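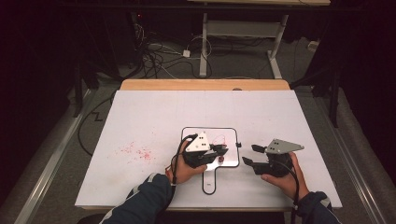 Tandier Table Board with Paddle Tray

White, reversible, 40 inches on the long side
Set price: $107
Tray on its own: $19
In stock. Ships flat.

We carry two table boards and this is the one people ask about most, usually with the same question: is it worth that much for a white sheet you put on a table? Sometimes. We put off stocking it for a long while, and we still think the price is on the high side. Read the part about stains before you order.

What you get

One white rectangular board that lies loose on top of a table you already own. One small white tray, squarish at one end and narrowing to a short tab you can pick it up by, with a thick black line around the outline. One small black clip for the tray. The printed care card is the same text as below with more adjectives.

There is no frame and there are no legs. Trotlow used to include a set of corner grips with theirs and Tandier does not, so if your table is slick you will want to put something under the board. A damp dishcloth works for an afternoon. Rubber shelf liner works longer.

What Tandier says and what we think

"Transforms any table into a workspace." It covers the table. If the table was a workspace before, it still is. What the board does well is give you one plain, light surface where small things are easy to find, and it takes the scratches that would otherwise go into the wood underneath. That is a decent reason to buy it.

"Stays showroom white." No. Ours picked up scuffs early and we would expect yours to do the same. They are light and you stop seeing them, but if you want something that looks new in October, buy a cheaper board and replace it.

"Wipes clean in seconds." This depends on what you spilled and how long you left it. Pencil and most dry dust come off with a soft cloth. Colored marks, red ones above all, are another matter. Get to them the same day and they mostly lift. Let them dry and you can end up with a faint pink speckle that no amount of rubbing takes off, and the rubbing dulls the surface around it. The board can be flipped over, so you have a second chance, but only one.

"Ergonomic paddle tray." It is a small tray with a tab. The tab is short. You can slide the tray toward you with it or carry it a few steps with something light on top, and past that you should use both hands. We do like the black line. White on white is hard to see, and without the line you would be feeling for the edge of the tray every time you set something down.

Using it

Put the board down with its long side running along the edge you sit at. Lay the tray in the middle with the tab toward you. Small parts, beads, seeds, craft bits, whatever you are sorting or handling, go on the tray, and the rest of the board is for tools and for the things that roll off. Things do roll off. The black line marks the edge but should not be counted on to stop anything round.

You can draw on the tray with a dry-erase marker, a loop or a quick line to keep two piles apart. We would test the pen near the tab first. Some reds leave a ghost.

The clip goes on the side of the tray and holds a slip of paper or a thin bag. It will not hold a stack. We have seen it described elsewhere as a "workholding clamp," and we would ask that you not believe this.

Fit

Measure your table. The board is meant to sit fully on the top, with a strip of table showing at the back if you have the depth for it. If your table has a cutout or a notch for cords, keep the board clear of it or the cords will have to go around the side. Overhang at the front is a bad idea, especially if you lean on your forearms while you work, and most people do.

The board is not for cutting, hot pans, irons or solvents. Tandier's own page is vague about heat. We asked and got a vague answer, so treat it as no heat at all.

Compared with the others

Wiritz makes a thinner sheet that rolls up. It is cheaper and it stores better, and the corners curl. If you only bring your board out now and then, the Wiritz makes more sense and we will happily sell you that one.

Rugemalira has a one-piece version with the tray shape printed right on the board. Fewer things to lose, but you can't carry the tray to the sink or tip it back into a jar, and for us that was most of the point. We don't stock it.

If you already own a large flat board of any kind, buy the tray alone and put the rest of your money toward something else. The tray that comes in the set and the tray we sell separately are the same.

Care

Wipe with a soft damp cloth and a drop of dish soap. Dry it before you put it back down, as water trapped underneath can mark a wooden table. Skip the scouring pads. Store it flat or upright against a wall, not leaning at an angle behind a door.

Returns and warranty

The warranty is 12 months and covers warping and splitting. It does not cover scuffs, stains, pen marks or the clip. Unused boards can come back in the original sleeve. Used boards can't, and a board with pink spots on it is a used board.

Replacement clips are free with any tray order. Put a note in the comments box at checkout.

Page last checked Jun 9, 2025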